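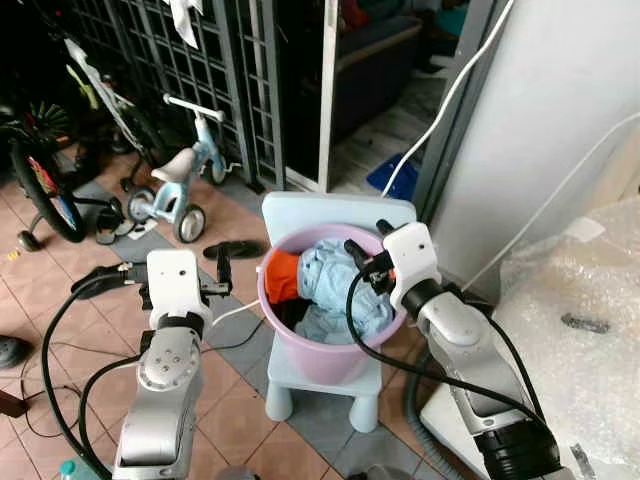 Laundry & Clothes Care > General > Bucket people, where do you put the thing while you're sorting?

bitebyzane
Posted 7/6/22

OK so I have given up on hampers. We moved into a ground floor place with tile all the way through, and in the last year I've gone through two of those collapsible mesh things and one wicker one that shed little bits onto everything. Now I'm down to one plastic bucket per person and I love it. It holds a day or two of clothes, I can carry it one-handed, and when something gross happens I just rinse the bucket out in the yard.

My problem is the height. If the bucket is on the floor I'm folded in half going through it, and after ten minutes my lower back is done. I've started putting it up on one of those little plastic kid stools (the square seat kind with the stubby legs) and it's SO much better, but my sister came by and said I was asking for a spill and that the stool would crack sooner or later.

So, two questions. Does anybody else raise their bucket, and on what? And does anybody have a sorting routine that works when everything is in one bucket, lights and brights and darks all mashed together? I keep finding the dark stuff at the bottom after I've already started a load.

Zane

mopwater_mary
Replied

Stool person here! Have been for years. Mine is a little kid stool as well, my youngest grew out of it and it went straight to laundry duty. It's the perfect height if you sit on a regular chair next to it. Standing, it's still kind of low, but way better than the floor.

As for spills, a bucket of clothes weighs next to nothing. Now if your sister means a bucket of soaking clothes, with water in it, then yeah, I'd listen to her.

tileandgrout
Replied

I'm going to be the grump and side with the sister. A round bucket on a square stool is fine until you yank on a pair of jeans that's caught on something, and then the whole lot is on the floor. I've done it. And if your tile is anything like mine the stool slides too.

Just sit on the stool and leave the bucket on the floor! That's what stools are for!

bitebyzane
Replied

Mary, dry clothes only, I promise. Soaking happens in the tub.

tileandgrout, I tried sitting on the stool and I'm six foot two. My knees were next to my ears.

B_Ogbonna
Replied

Babatunde here, I did the wash at a guesthouse for a good long while before my knees made me quit, so I have opinions and you're all going to get them.

Raise it. Please raise it. We had a low bench running down one wall and everything got sorted at bench height, never on the floor. At home I don't have the bench so I use an upturned crate, which is a bit wider than a stool and doesn't slide around. If you only have the stool, put a damp rag between the stool and the tile, and another one between the bucket and the seat. It grips like you wouldn't believe.

On the sorting. Don't sort out of the bucket. Tip it! Everyone goes digging around in there pulling out one piece at a time, and of course the dark things are at the bottom, they're heavier or they went in first or whatever. Spread an old sheet, tip the whole bucket out, make your piles, and then the bucket becomes the basket for whichever pile is going in the machine. One bucket, one sheet, finished in two minutes.

sockdrawer35
Replied

Disagree on tipping. If you've got a small place there isn't floor to tip onto. My hallway is where the sorting happens and it's also where the bikes, the shoes, the scooter and the dog are. I pick from the top. You get used to it.

What I do is make the family sort a little bit on the way in. Brights get tucked down one side, lights in the middle. It isn't perfect, but the one shirt that bleeds on everything never gets buried.

B_Ogbonna
Replied

You have a family that tucks brights down one side?? Can I rent them

sockdrawer35
Replied

I said a little bit. The teenager does it maybe half the time.

Fennel
Replied

Can we talk about orange for a second. Zane, you said brights are mixed in with everything. I have ruined more clothes with orange than with red. Everybody is careful with red! Then an orange T-shirt goes in with a pale blue top and now you own a top the color of old dishwater. Wash anything orange by itself the first few times, cold, and check the water.

I did the test where you wet a corner and press it in a white paper towel. It came up bright as a carrot, and the label said colorfast.

mopwater_mary
Replied

Ooh yes, orange and that hot coral pink. Learned that one on a set of pillowcases.

jakelfan
Replied

I know everybody here likes their plain buckets but I got the tall Jakel with the drain holes in the bottom and I'm never going back. Damp towels dry out a bit instead of turning into a swamp. It was more money than I wanted to spend but it's held up.

tileandgrout
Replied

Drain holes on tile means a puddle on tile. Pass.

jakelfan
Replied

It's damp towels, not a waterfall, there's no puddle. I've had it since May and the floor's been fine.

tileandgrout
Replied

Come back to me when somebody drops a swimsuit in it.

bitebyzane
Replied

Ha, OK, somebody definitely drops swimsuits in ours. I'll stay with the solid bottom for now.

Tried the damp rag last night. Babatunde, you're right, it doesn't budge. I pulled a hoodie out by one sleeve with the other sleeve wrapped around who knows what and the bucket stayed put. I did the tipping thing as well and I'm less sold on that, mostly because my two-year-old thinks a pile of clothes on a sheet is a swimming pool. Found her in it with a sock on each hand. Might be a naptime method.

Fennel, I had no idea about orange. There's an orange thing in every single load at our house. Pulling it out from now on.

Stomness_Sue
Replied

With a toddler around I'd go with Babatunde's crate over the stool, just for the width. Ours used to grab the rim of the bucket to pull herself up. No harm done, she ended up wearing the laundry, but I moved everything to a crate after that. The milk crate style with the open sides. You can shove clothespins and the stain stick in underneath too, which I like more than I should.

B_Ogbonna
Replied

Sue is correct. Put the clothespins somewhere the toddler can't get them though, mine used to post them through the window grille one by one. I'd be out on the path in my slippers picking up clothespins.

sockdrawer35
Replied

How big are these buckets, by the way? I've got one of the Lim ones, the 24 liter, and it holds a full load for my machine if I squash it. Anything smaller and I'm making two trips. Anything bigger and I can't get it through the door with my hip.

bitebyzane
Replied

No idea on liters, the sticker came off in the first rinse. A couple days of one adult's clothes fills it to the rim, and if there's a sweatshirt in there it heaps up over the top.

Which brings up another thing. When it heaps, the stuff on top slides off on the walk to the machine and I leave a trail. Do I just need to quit overfilling it?

mopwater_mary
Replied

Yes dear.

Fennel
Replied

Or lay a towel over the top and tuck it in at the edges. You need to wash the towel anyway.

tileandgrout
Replied

That's a good idea and I'm annoyed I didn't think of it.

Also, since I've been nothing but negative: the flared lip on the cheap round buckets is worth looking for. The straight-sided ones cut into your fingers when they're full. Before you buy one, stick your hand under the rim and feel for the sharp seam from the mold. If it has one, you can take it down with a bit of fine sandpaper, I used 500 on mine and it came up smooth.

jakelfan
Replied

You sanded your laundry bucket?

tileandgrout
Replied

I sanded my laundry bucket. It took four minutes and I'd do it again.

bitebyzane
Replied

OK, update for anyone who finds this later. Staying with the bucket, staying with the stool until I come across a decent crate, damp rag top and bottom. Orange goes straight in its own little pile on the windowsill. I asked everybody at home to put darks in last so they'd be on top for once, and so far the only one doing it is me.

My sister has seen the rag setup and says it looks ridiculous, but she pushed on it pretty hard and it held, so she's moved on to criticizing how I fold towels.

mopwater_mary
Replied

How DO you fold towels?

bitebyzane
Replied

In half, in half, in half again. Is there another way??

B_Ogbonna
Replied

Thirds, Zane. Lengthwise thirds, then in half. Start a new thread, I'll bring the guesthouse method and tileandgrout can tell me why it's wrong.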